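Packing Station Photos: Small Items in Paper Bags

Posted February 26, 2024

The small-goods corner at Brullidow sits at the end of the counter, next to the sink. Odds and ends from the Ballano stockroom come through it before they go out to the sorting shelves: bottles, soft toys, bits of cloth, packing paper. Since December we have sent 792 bags through. This page is for people who pack at the other sites and asked how the corner is set up.

The bags are ordinary brown paper grocery bags from Novitz, which come in bundles of 40. We open each one wide and fold the walls outward until it makes a low tray. A full-height bag hides whatever is at the bottom, and the small things get missed when it is emptied. With the sides down, everything can be reached from above.

Paper this light slides on a smooth counter, so the bag goes on a plastic lid and is taped at the corners and along the sides. Black tape is easy to find again when the bag has to come off. Press each strip down on the paper first, then pull it snug to the lid. The rim will wrinkle and that does no harm.

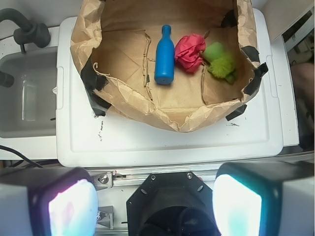 Bottles go in on their side. Standing up, they tip as soon as the lid is moved, and a tipped bottle rolls over whatever is next to it. Check that the cap is tight and wipe the outside before it goes in. A paper floor will not take much water, and a bag that has gone soft should be replaced.

Soft toys and cloth can go in loose. Leave a little room between pieces so each can be picked up without dragging its neighbor along. There is no need to fold small cloth items. They get sorted by color at the other end and folded there.

We keep the load light, up to 2 pounds a bag. Anything heavier goes in the Czerwiński crates under the counter, which have handles and can be stacked. Glass and anything with a sharp edge goes in the crates too, whatever it weighs.

A bag lasts for several rounds if the floor stays whole. Creases are fine. Torn edges can be left alone until they reach a fold line, and then the bag goes in the recycling. Peel the old tape off the lid before starting a new bag, and scrub off any marks that will come off. Some of the black scuffs are permanent.

The last order of bags was 35 bundles. Sites that want to try this setup can take a bundle from the shelf by the stockroom door and write it on the sheet.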